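The salesman from Petura put the sensor on the bar at Markgate and stepped back, as if it might sing.

"It reads the level through the side of the cask," he said. "Your phone tells you when you're down to the last gallon."

Cristóvão Mota had been tapping casks for most of his life and had a method of his own. He knocked with a knuckle and listened.

"And what does it tell me that the knuckle doesn't?"

"The knuckle can't send you a message."

"The knuckle is on my hand," said Cristóvão. "I'm usually with it."

The salesman laughed and turned his tablet around. There was a graph. The brewery at Zundska had saved 3,394 pints since March, it said. Cristóvão wondered who had measured the pints that weren't lost, and with what. 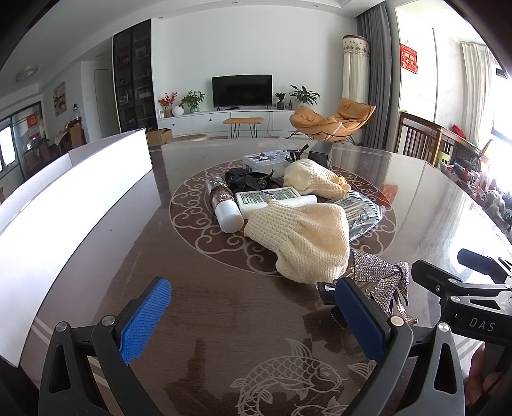 On the big table by the windows.

Maximiliano Henríquez, who owned the place and liked graphs, wanted a trial. So on Thu 16 June they put the thing on a cask of Barbu bitter and opened the doors. By eight the bar was three deep. The phone said 100 percent. At nine it said 100 percent.

"Steady," said Maximiliano, pleased.

Cristóvão reached down and knocked. The sound came back hollow most of the way to the bottom. He went to the cellar for the next one and had it up on the stillage before the tap began to spit.

"It only needs calibrating," Maximiliano said at closing, scrolling. "They say it learns."

"How long does it take to learn?"

"More than 3,000 pints."

Cristóvão hung up his towel and went down to turn off the cellar lights.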